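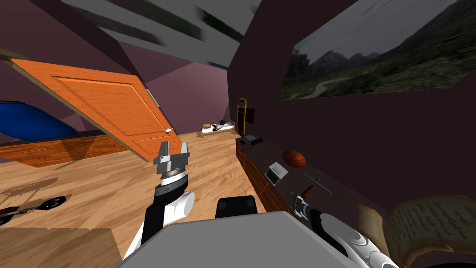
Re: [jollwood-houses] Attic bedroom, hot in summer and freezing in winter

From: Lindalva Macedo
To: jollwood-houses list
Date: 14/04/2024

Hi Unai, hi everybody,

Unai Vidal wrote:

> We moved into one of the story-and-a-half houses on Feler Street last
> fall and my daughter picked the room under the roof. All winter she
> slept in a hat. The neighbors tell me that in June it will be the
> opposite and she'll be down on the couch with a fan.
>
> There's pink insulation in the sloped part (I pulled a light fixture
> and looked) and more of it behind the little side doors, but it's thin
> and it's falling off in places. One contractor wants to spray foam the
> whole roof. Another one says just blow cellulose in everywhere and call
> it done. I'd like to hear from people who have lived with either one
> before I write a check.
>
> Also, are the side doors supposed to leak that much? I can feel the
> air with my hand.
>
> Unai

Oh, the hat! My son did two winters in a hat, so you have all my sympathy.

We have the same house as you, or close to it (ours is on Lins, the ones with the dormer in back), and I spent most of last year on this, so sorry in advance for the length.

First, the side doors. They're not supposed to leak like that, but they all do. The space behind them is basically outdoors. The eave vents blow straight in there, and the people who built these places put a bit of hardboard on two hinges and went home. I'd start there before you sign anything. I glued two inches of rigid foam to the back of each door, ran weatherstrip around the stop, and put a proper latch on so it pulls tight. It took me a Saturday and most of a Sunday and it made more difference than I expected. If you do nothing else before summer, do the doors.

Then the part I got wrong. I thought the little wall was the problem, so I stuffed new batts in it and was very pleased with myself. It helped a bit. What I'd missed was the floor. The joists run right under that wall and out to the eaves, so the cold air was sliding in under the bedroom floor and coming up wherever it liked. You have to block each joist bay directly below the wall. I cut pieces of foam board, pushed them in and sealed the edges with a can of foam. It's miserable work on your elbows and I'd do it again tomorrow. Wear a real mask, and wear long sleeves even if it's warm up there!

On spray foam versus cellulose, I can only tell you about my own house. We got a quote for foam on the whole roof and it was more than we could think about. We ended up paying $2136 to have a crew dense-pack the slopes and blow the flat part on top, and with the materials for my own bits the total came to $3323. The room is some 200 square feet, to give you an idea of the scale. Do ask your cellulose man what he plans to do about the air gap under the roof deck, though. Our first one shrugged at me. The second wanted to talk about the vents for half an hour, and we hired him.

I have nothing against foam. The house across from us has it and they love it. The smell hung around for a while and they had to leave a window open, but by the fall it was gone.

As for summer, it's better but it's still a room under a roof. We went from awful to warm. A white shade on the west window did a lot, and so did a Pumitz window fan set to blow out in the evening with the downstairs windows open. We turn it on after supper and by bedtime it's fine except on the really sticky nights. Then he comes down to the couch, so your neighbors are not completely wrong.

One more thing - before anybody blows anything into those slopes, check your wiring. We found an old cloth-covered run going to the closet light, and the electrician had to come first. I was annoyed for about a week.

You're welcome to come and look at ours. The doors are nothing pretty but you can put your hand up to them and see what you think. Bring your daughter too, she can ask my son about the hat.

Does anyone else have the dormer version? I still have a cold stripe along the ceiling where the dormer meets the main roof and I can't work out how to get at it without cutting plaster.

Lindalva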